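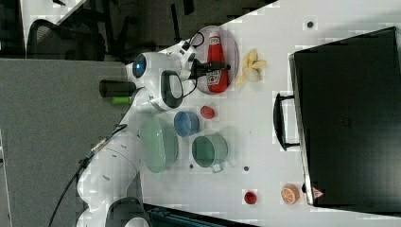
Arm over the pink plate, ketchup bottle on its side, banana waiting its turn.

To: Akville Robotics Club list
Subject: Re: Kitchen table task, what should we practise on?

Hello all,

Replying to the list as I think everyone will want to pile in on this one!

> On Thursday the Rudley lot wrote:
> We've read the rules for the Prellent round twice and we're still not sure
> what counts as "clearing a plate". Does the object have to end up inside
> another container, or is off the plate enough? Also, has anyone got
> the gripper to hold a bottle that's lying down? Ours keeps nudging
> it along. And are you using real kitchen things or toys?

Rules first. We read it as off the plate and at rest on the table, with extra points if it goes into a bowl or pot. That's section 2, second paragraph, and I'd go by that until somebody from Prellent tells us otherwise. I've written to ask and will forward the answer.

On the bottle: yes, and I'm so pleased about it! We had the same nudging for weeks. What sorted it for us was coming in from straight overhead and lining the fingers up across the body, well clear of the cap. If you come in at a slant, one finger touches first and off it rolls. We also slowed the last bit of the descent right down. It looks painfully slow but you've got bags of time in a run.

We're up to 1219 recorded attempts now, counting all the bad ones (please don't delete your bad ones, they're the most useful thing we've got when the software group come asking). The last session was 32 tries, roughly half of them on the bottle, and the rest on the banana, which is a lovely awkward shape and my favourite thing on the table.

As for what to use, go for a mixture. We've got a green colander, a little blue bowl, a teal-green pot, a toy orange slice and a couple of small red bits. The colander is great fun because all those holes upset our edge finding, so do try one if you have it. Move everything between tries, even if it's only a hand's width. Our first batch was all laid out the same way and the arm was hopeless the moment we shifted the pot.

The Sugawara notes on gripper settings are in the shared folder, under "hands". Start with the low force page. If you get stuck, bring your settings file over and we'll run it on our arm, we'd love the company.

Could whoever has the spare plate bring it back next time please? Doors open at half six as usual.

Cheers,
Akville table team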